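Restside Forum > Home > Laundry
Topic: Does folding straight from the heap really save time?

kustevex49
The Skistelitz blog says to skip sorting: dump the clothes on a flat surface and fold whatever comes up first. Supposedly it halves the job. Halves it compared to what? I tried it for most of January and saw no difference.

Inès Leclerc
Works for me. Sorting means you handle everything twice.

kustevex49
You handle it twice anyway if the thing you grab is stuck under three others.

nahui_fan
Same blog sells a $49 folding board, so I'd take it with some salt. I do pull the dark stuff out first, though.

Inès Leclerc
I don't own the board and never will. Try it with a small pile before you write it off.

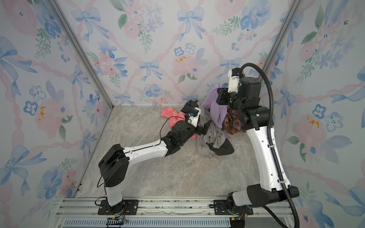 Posted by Romana Hubáček — November 8, 2022

I'm with kustevex49. Grab the long gray one in a pile like that and the purple one draped over it comes too — so which did you pick "first"? The plaid is bunched up and would need shaking out either way. Inès, do you start at the top or at the edge? The blog doesn't say, and I'd want to know before I try it on a full basket.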